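Hornden Makers - Kit Page
Hand Gripper Pair (the "Shawky" set)

Status: available to book
Kit number: 4
Where it lives: grey shelving, second bay, bottom crate
Who can use it: anyone in the robotics class or the competition team
Last edited: April 25, 2025

What it is

Two hand-held grippers, one left and one right, made by last year's competition team as their entry for the Plokau student challenge. You hold one in each hand and do a job with them, the same job you want the arm to do later. The marker plates get tracked, the jaw opening gets logged, and you end up with a recording the arm group can train from. That's the short version. Long version is in the project folder, it is 40-odd pages and half of it is about hinges.

Named after the team. Team Shawky came away with a place in the finals and a box of spare hinges. We kept both the grippers and the box.

What's in the crate

Left gripper, with cable
Right gripper, with cable
Marker plates, one fitted to each gripper, spares in the envelope
Logger box and its power supply
Bag of finger pads
Roll of double sided tape
Table board
Laminated card with the start up steps (same as below, but the below is newer, go with this one)

Not in the crate: a laptop. Bring your own or book one from the class cupboard. The logger software is already on the cupboard ones.

Spec, such as it is

Fingers: 2 per gripper
Drive: your own hand, squeeze to close. Spring return.
Jaw sensor reading: goes from 0 to 1000, nought is shut
Cable length: fine for standing at the table, not fine for wandering off
Weight: light for the first ten minutes, then less so
Left and right: not swappable, the handles are shaped

If your reading never gets above 900 with the jaws wide open, do the calibration again. Under that and the arm copies you with a half open hand, and it will knock over everything you ask it to pick up. We lost a whole afternoon of takes to this in March. Check it first. Check it again after lunch.

Booking

Put your group name in the sheet by the door, plus which table. One booking is one session. Competition team gets first call in the last two weeks before a deadline, otherwise it's whoever wrote their name down first. Please cross yourself out if you're not coming, there is usually someone waiting.

Don't book it for demos at open evening without asking the class tutor. Small children pull on the cables.

Starting up

1. Board on the table, flat, not hanging over the side.
2. Logger box on, wait for the steady light. Blinking means it hasn't found one of the grippers, nearly always the left.
3. Plug in at the logger end before the gripper end.
4. Open and close both jaws all the way, three times, slowly.
5. Look at the numbers. See above.
6. Hold both grippers still over the board with the plates showing. Wait for the beep.
7. Start your take.

Sleeves can be whatever you like so long as they don't flop over the plates. Rings and watches off if they catch. Cables go down along the wrist or out to the side, never across the work.

Doing a good take

Slow. Slower than that. The first thing everybody does is rush, then the tracking drops out in the middle and the take is no use.

Begin and end with the jaws open and your hands away from the objects. Say in the notes what you were trying to do, in plain words - "put the bag in the tray" is plenty. If you fumble it, carry on and finish, then mark it as a fumble. The arm group wants some of those. They don't want the ones where you put the gripper down to scratch your nose.

Keep the plates pointed up where you can. Tilting is alright, turning them face down isnt.

One hand can wait while the other works. People feel they ought to be doing somthing with both all the time and it makes a mess of the recording.

Objects

The class task list for this term is packaging and trays. Soft packs are harder than boxes, the fingers slide on shiny film and the pack changes shape as you lift. Go for a corner or an edge. Pinching the middle of a full pouch does nothing much. Hard things with a lip are easy, so do a few of those first to get your hand in.
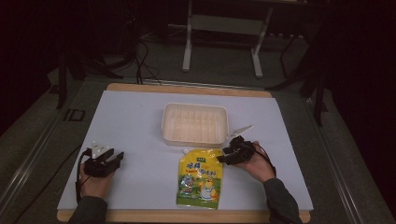
Change the layout between takes. Turn the pack, shift the tray along, swap which hand goes first. Twenty takes of the same thing in the same place teach the arm that one place and nothing else. Write the layout in the notes if it's an odd one.

Nothing open, nothing runny, no glass. Food packets are ok if sealed, and they go back in the objects tub afterwards, not in your bag.

Known faults

Left cable is a bit loose at the logger end. Push till it clicks. New lead is on order from Grudberg, who did the first pair.

Right gripper squeaks. Harmless. Please no oil, it gets on the pads.

Finger pads peel when the room is warm. Spares in the bag, tape in the crate, ten minute job. Recalibrate after.

Software sometimes saves two takes under one name. Check your folder before you leave, not the week after.

Putting it away

Unplug at the gripper end first. Coil the cables loosely, no tight loops round the handle. Plates stay on unless they're cracked, if they are then put one of the spares on and say so in the sheet. Board goes in last, on top, or it presses on everything.

Files on to the shared drive under your group name. Leave a copy on the laptop till the arm group has said they've got it.

Want to build a pair?

Drawings and print files are in the project folder under Shawky, final, then the one called final2. Ignore final. You need a printer that can manage the handle in one piece, the springs, the sensors and a fair bit of patience with the hinge. A second set is on the list for next term's build group, ask at the class if you fancy it, no experience needed.

Related kit: table arm (kit 2), camera mounts, objects tub, marker plate jig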